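Notebook, sediment DNA bench
6th June

Back on the Galov cores and what a day! Bernd brought the last box down from the cold store before I had my coat on, so we had all 16 subsamples from the lower trench laid out by mid-morning. These are from under the burnt layer, where everyone at Altville has always said there was a gap, with one lot of people gone and nobody there until the next lot turned up with the cord-marked pots. I've never liked that gap. It was drawn on the basis of pottery, and people can stop making a kind of pot without leaving.

Extractions

Ran the usual silica prep, but with the longer overnight digest Clotilde Rolland recommended after her August season at Hervieu. It makes a huge difference with this grey clay. Of the 16, 10 gave usable human mitochondrial reads. Last time, with the short digest, I think we got three and were pleased with ourselves.

Blanks are clean. Checked them twice. One of the water blanks has a tiny bit of pig in it, same as in March, so it's the reagent lot and not us. Bernd is going to open the other lot tomorrow and bin this one (write the lot number in the reagent book first, please, Bernd!).

Reads per sample are all over the place. Best is G-304, from right beside the hearth stones, with over 3185 unique human fragments after duplicates were taken out. Damage pattern at the ends looks lovely, a proper steep curve, about as old-looking as you could want. The poorest ones are all from the east side, where the water table comes up in winter. 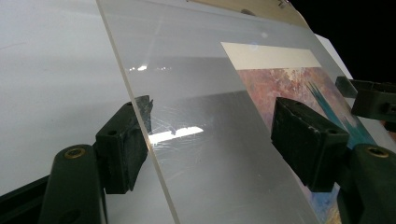 What the reads say so far

Early days, but G-304 and the two samples above it carry the same maternal lineage as the people in the lower cemetery at Koswood. That's the OLD group, the ones who were supposed to have cleared out. And the samples just above those have the old lineage and the newcomers' lineage together, in the same few centimetres of floor. So at least one spot at Galov has both lots in the same bit of dirt, right where the gap is meant to be.

I know, I know. Things I have to keep telling myself:

Sediment moves. Worms, roots, a dog digging a hole. Colour bands in the core look crisp to me, but I want the thin sections before I say so to anybody.

Mitochondrial DNA is one line out of many. One grandmother's grandmother doesn't tell you who lived in the house.

The Koswood comparison set is small, and half of it was typed years ago with the old primers.

Even so, I couldn't sit still at lunch. Rang Clotilde and she laughed and said Hervieu looks much the same from the bottom up, with the old lineage thinning out slowly over many generations and no clean break at all. Her dates are better than ours. She's happy to send her raw reads so we can run both sites through the same filters, which is very generous of her.

Argument with Bernd

A good one. Bernd Oltmanns thinks the mixed layer is a single short visit, newcomers camping on an old floor and kicking things about. I think it's people living side by side, or marrying in. He pointed out, fairly, that the hearth was relaid only once. I pointed out that there are two different ways of splitting bone in the same rubbish pit. We agreed that neither of us would win this with what's in the freezer, and that nuclear capture on G-304 is the thing to try next.

To do

Order bait set for the nuclear capture, check what's left in the consumables budget first.
Second extract from G-304 and its neighbours, different person doing it (Bernd), different day.
Ask for the thin sections again, nicely.
Re-date the charcoal from the mixed layer. The old date has an error bar you could drive a truck through.
Send Clotilde our filter settings, including the one I changed and forgot to write down.
Freezer shelf 2 needs relabelling, the marker is coming off the lids.

Left the second digest rocking overnight at 37. Bernd is in first, he'll spin them down.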